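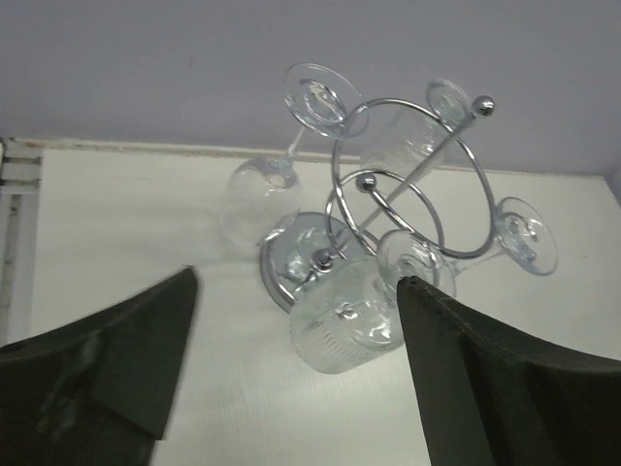

Ticket 2118
Subject: Sorklow chrome glass stand, pole turns and stand leans once the glasses are on
Opened by: Paula Zamfir
Status: Open, waiting on part
Opened: 25th April

Hi there! I bought one of your Sorklow stands from the Enari store back in October and it's been great up to now, holding our good glasses on the sideboard and getting compliments from my mother-in-law (who doesn't hand those out). But since last weekend the pole has started turning in the base. Empty, it feels fine. Hang four glasses on it and the whole top half drifts around to one side, slowly, until two of the feet are nearly touching. I've caught it twice now and I don't want to find out what happens the third time.

What I've tried so far, in case it saves us a few emails:

1. Tightened the screw where the pole meets the base, by hand. Held for one evening.

2. Tightened it again with a proper screwdriver. Held for two days, and then I could turn the pole with one finger again.

3. Moved the stand from the sideboard to the table, in case the sideboard was the problem. It's an old house and nothing in it is level. Same thing on the table.

4. Took everything off and started over with the lightest glass.

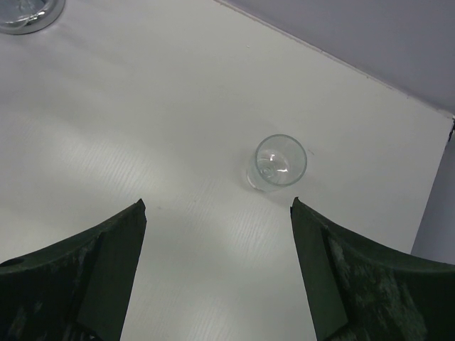

The little tumbler doesn't have a stem, so it was never going on the stand anyway — I only keep it with the others because it came in the same box from my aunt. So really number 4 was me starting with the plain wine glass, which weighs nothing. No turning. Second plain one opposite it, no turning. Then the etched one went on and off it went, around to the left.

Is there a weight limit? I couldn't find one on the leaflet. The leaflet is mostly about polishing.

Paula

---

Reply from Octavian Tudose, Sorklow support

Hi Paula, thanks for such a thorough write-up. The stand is fine with ordinary wine glasses and is rated for 2000 grams in total, spread evenly. Could you weigh the heavier pieces on a kitchen scale and let me know? Also, when you take the screw out, is there a thin black washer on it? Please leave the glasses off until we've sorted this.

Octavian

---

Reply from Paula Zamfir

Okay, kitchen scale is out, and so are all the glasses. The cut goblet is the heavy one. It's 515 grams all by itself!! I had no idea. My husband guessed half that and has been picking it up and putting it down ever since.

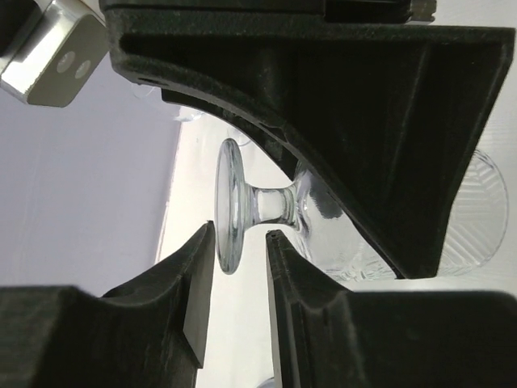 The stem on it is short and really thick compared to the wine glasses, so I've always had to wiggle it a bit to get it seated, and I wonder if all that wiggling is what worked the screw loose in the first place. Everything together still comes in well under your 2000, so I'm not over the limit, but "spread evenly" I can't promise. I'd been putting the two heavy ones next to each other because they look nice that way.

Washer: no. I took the screw right out and there's only the screw. I looked on the floor, in the box it came in, and in the drawer where I throw bits. Could it have come without one? I put it together myself and I don't remember a washer, but I also don't remember much about October.

One more thing while I have you. I've got a stemmed dish I use for olives, wide and shallow, and I was hoping it could live with the rest once this is fixed. I held it up beside the stand today and I'm not convinced. The bowl is so wide it wants the space of two glasses, and the stem is on the short side too.

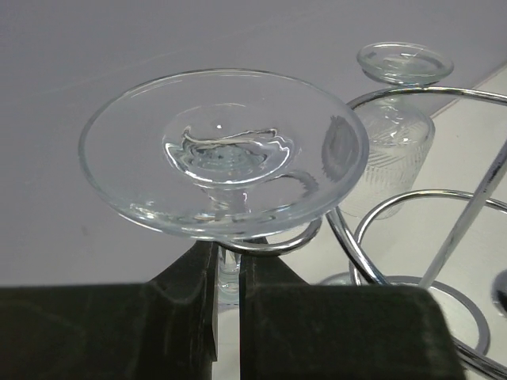 The olive dish, with the chrome stand on the right.

If you think it's a bad idea just say so, it can go back in the cupboard. It's been in the cupboard for years and hasn't complained.

Paula

---

Reply from Octavian Tudose, Sorklow support

Hi Paula, that'll be the washer. Without it the screw bottoms out before it really grips the pole, so it feels tight and then works loose. I've asked Catinca Chiriac in our parts team to send you two (one to keep in the drawer) plus a new screw. Please don't use glue in the meantime, it marks the chrome.

When you put it back together: washer on first, stand upside down on a towel, tighten until it stops and then a quarter turn more. Heavy goblet on one side, etched glass directly across from it.

I'd leave the dish in the cupboard. Sorry!

Octavian

---

Reply from Paula Zamfir

Fair enough about the dish. And no glue, promise (I had it in my hand). The glasses are staying off the stand till the washers get here. I'll write back once it's been loaded up for a few days, so please don't close this yet.

Paula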